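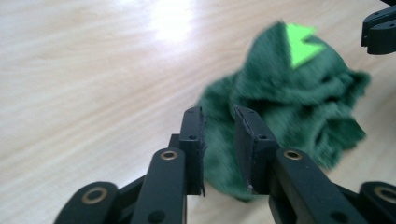 Clukano to open suspension and brake workshop in Flurgate

October 18, 2018

Clukano, the aftermarket parts manufacturer, has confirmed that it will open a dedicated suspension and brake workshop in Flurgate next March. The new premises will take over fitting work now carried out at the company's main plant, where customer bookings have had to share floor space with production since the coilover range was introduced.

The workshop will have seven service bays, one of them fitted with a four-wheel alignment rack and another set aside for corner weighting. Customers will be able to have springs, dampers, sway bars and brake kits supplied, installed and aligned in a single visit. Cars that now have to be sent elsewhere for alignment after fitting will be able to leave with their final settings recorded on the invoice.

"Our customers have asked for this for a good many years," said Isabelle Ouellet, general manager of Clukano. "A damper kit is only as good as its installation, and we have seen too many cars arrive with the ride height set by eye. The Flurgate workshop allows us to take responsibility for the whole job, from the parts on the shelf to the final printout."

The opening will coincide with the release of the Clurier, an adjustable damper kit intended for front-engined sports coupes that are driven to work during the week and taken to the track on occasion. The kit offers separate adjustment of compression and rebound and uses the factory upper mounts, so no cutting or welding is required. Owners who wish to return their car to standard may do so with ordinary hand tools and a spring compressor.

Some 800 kits are planned for the first production run. Orders placed before the opening will be filled in the order received, and buyers who choose to have the work done at Flurgate will be offered a bay booking when their kit is ready for dispatch. Kits will also continue to be sold through existing dealers, whose terms are unchanged.

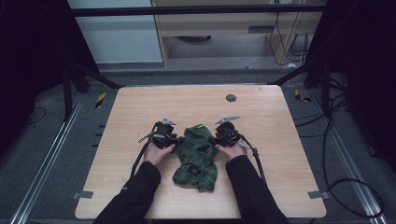 Will the Clurier kit fit cars with factory electronic dampers?
At launch it will suit only cars built with conventional dampers, and a version for electronically controlled suspension remains under development.

The company has asked owners who are unsure which system their car carries to check the option codes before ordering. Dealers will be able to confirm fitment from the vehicle identification number. A kit ordered in error may be returned for a full refund provided it has not been installed.

Development of the Clurier was led by Imre Nyitrai, chief engineer, who joined Clukano from the independent tuning firm Somogyi. Early prototypes used a stiffer spring, which was dropped after road testing on broken pavement showed that the rear of the car became unsettled over mid-corner bumps. The production version uses a softer main spring with a short helper spring above it – an arrangement that keeps the main spring seated when the wheel is at full droop.
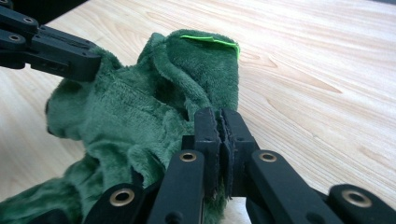
Mr. Nyitrai said the change had added several months to the program but had produced a car that was easier to live with. "The driver who does two track days a year still has to drive home afterward," he said. "We wanted the base setting to be one that most owners would leave alone."

The dampers carry a warranty of five years when fitted by Clukano or an authorized dealer. Use at organized track days does not void the warranty, though timed competition does. Seals and bushings are treated as wear items and are covered separately under the terms supplied with each kit. Dampers can be rebuilt at Flurgate, and owners may choose a revised valving specification when a rebuild is carried out.

Brake work at the new location will include rotor and pad replacement, stainless line installation and fluid service. Engine tuning and exhaust fabrication will stay at the main plant, as will the company's dynamometer. Staff now assigned to fitting will transfer to Flurgate – no positions are to be lost as a result of the move – and recruitment for two alignment technicians is under way.

Bookings for the workshop will be accepted through the Clukano service desk from the beginning of the new year. Pricing for the Clurier kit and for installation will be published before bookings open.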